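Self-Service Coffee at a Buffet Counter: Waste, Spills and Waiting Time

Reading time: 5 min

1. Background

Our project looked at the coffee service at the Stukix student conference center. The center hosts day events and training courses, and the coffee is set out on a buffet table at the side of the main hall. Guests pour their own. The catering is done by a small firm called Trelline, and they agreed to let us observe during October as long as we stayed out of the way of the guests.

We chose this topic after one of our group worked a few shifts there and saw how much coffee went down the sink at the end of the day. The catering manager had noticed the same thing but had no records. She also had complaints about lines at the first break and about stains on the table linen. We decided to look at all three problems together.

The questions we set ourselves were:

How much coffee is thrown away, and where does it come from?
Where do spills happen?
What slows down the line?

2. Equipment

The center used to put out vacuum pump pots. Last year it changed to upright dispensers with a tap at the bottom, bought through a supplier called Grabner. The staff like them better than the pump pots. They hold more, the level can be checked at a glance, and the tap can be worked with one hand. They are harder to clean, and they are heavy when full, so they are carried to the table empty and filled there.

A dispenser of this type has four parts that matter for this report: the reservoir, the tap, the pedestal and the drip tray. The tray has a slotted grille on top, and the cup stands on the grille while it fills. If the guest uses the grille properly, drops from the tap fall through the slots and stay in the tray. Most of the spills we recorded happened when the guest did something else, such as holding the cup at an angle in the air or pulling it away before the tap had closed.
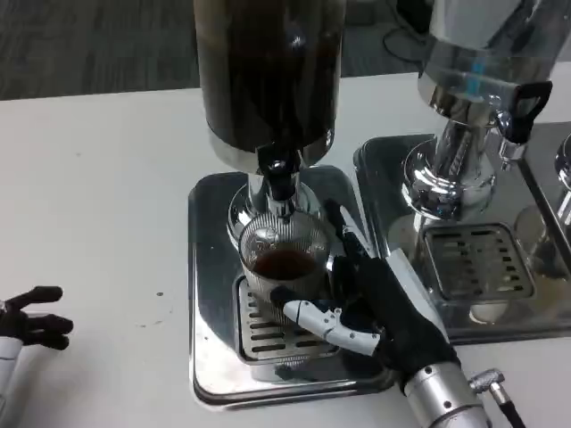

Cup size made more difference than we expected. The center has two kinds of cup in use, a low china cup with a saucer and a taller glass. The china cup leaves a large gap under the tap, and the coffee splashes when it lands. The glass is closer to the tap and splashes less. Guests can also see the level through the side, so they stop earlier. With the china cup several people overfilled and then poured some back into the tray, and the tray is not meant to hold much.

3. Method

We observed 6 events. At each one, two of us sat at a table with a view of the counter and filled in a tally sheet. We recorded each pour, the type of cup, whether there was a spill, and whether the spill landed in the tray or on the table. We did not speak to guests while they were pouring.

At the end of each event we collected the leftover coffee in measuring jugs before it was thrown out. We kept three amounts separate: coffee left in the dispensers, coffee in the drip trays, and coffee left in cups that came back to the kitchen. The last one was difficult because some cups had milk in them. We counted the whole contents as coffee, so that figure is a little too high.

In total we recorded 1,591 pours. We left out tea and hot water.

4. Results

Most of the waste was coffee left in the dispensers. This was true at every event. The kitchen filled all of the dispensers to the same level for every break, including the afternoon one, when many guests had already gone home or wanted water instead. Coffee left in cups was second. The drip trays were a very small part of the total, even though they look bad when they are full.

We recorded almost 300 spills of any size. Of these, 95 reached the table. The rest were caught by the tray. Table spills were more common with the china cups, and they were more common at the end of the row, where guests stood at an angle to get to the milk.

The line was not caused by the taps. Filling a cup takes a few seconds. The delay was at the milk and sugar, which stood right next to the last dispenser. Guests stopped there to stir, and the people behind them could not move on – even when there was a free tap.

5. Trial changes

At the last two events Trelline let us try some changes. We moved the milk and sugar to a separate table. We put out only glasses. The kitchen half filled the dispensers for the afternoon break and kept a spare jug ready.

The line was shorter both times. There were fewer table spills, and the spare jug was needed once. We can't say which change helped with the spills, as we made them all on the same day. It would have been better to try them one at a time, but we did not have enough events left.

Two guests complained that the glasses were too hot to hold. The manager is now looking at a glass with a handle from Firkier.

6. Recommendations

Fill the dispensers according to the number of guests expected at each break.
Keep milk and sugar on their own table.
Use the taller glasses, or raise the china cups closer to the tap.
Empty the drip trays between breaks.
Put a small sign by the taps asking guests to stand the cup on the grille.

The sign has not been tested. We presented these results to the catering staff on 8th December, and they plan to keep the separate milk table for the spring events.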